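Groltby Practice Rooms for Two-Armed Robots

If you have ever tried to teach a robot to tidy a kitchen, you will know how much of the week goes on putting things back where they started. Groltby is our answer to that. It is a set of simulated rooms, furnished and ready to use, where a two-armed robot can reach, grasp and put down all day long and the whole room goes back to the beginning at the press of a key.

Each room comes with its own views, including one from each wrist, so you can follow a grasp closely as the open fingers sit beneath a mug.
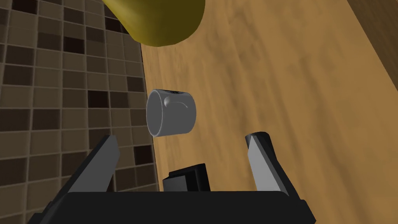 Jonalyn Gatchalian, who looks after the room library, is very fond of clutter, and she has tucked 1,162 household objects into the current release. You can swap any of them in or out, change where they start, or bring in shapes of your own – most people begin with the kitchen things and wander off from there. The Gresmont pack adds 400 more, mainly crockery and food, and it installs alongside the main library without any fuss.

The rooms themselves have proper character, I'm glad to say. There are tiled walls, wooden floors, long counters and the odd grand painting, and the light falls across them unevenly, much as it would at home.

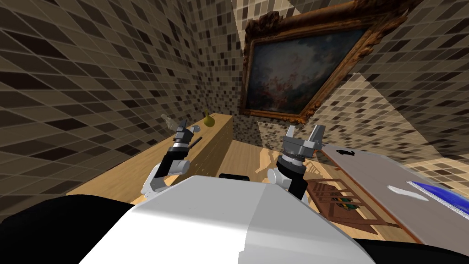
You can drive the arms by hand through our Purnis controller, or let your own program take over. Both arms can work at once or one can stay still, and every run is saved with all of its views lined up in time. Ramiro Cordero wrote the playback tool and still answers most of the letters about it himself, usually before lunch.

Wrist views can be kept or left out when you save a run. We do suggest keeping them if you have the disc space, even for the stretches when the gripper is simply passing through the room with nothing in it.
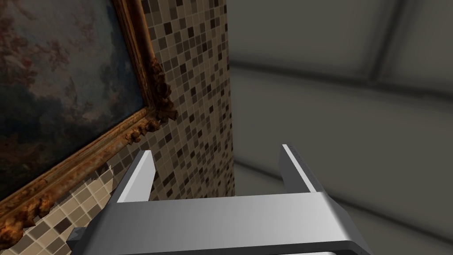
Page last changed: March

A licence lasts 365 days and covers 2 computers, with all room updates in that time included. Schools and colleges should write to us first, as there is a lower price for teaching. The Sepúlveda room set is sold separately and needs the main library in place before it will open.

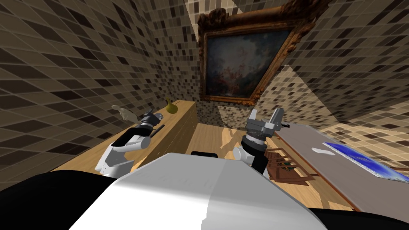 Left arm over the cabinet, with the pear towards the far end.

Help with setting up is part of the price, and we are happy to talk through which rooms would suit your work before you buy anything.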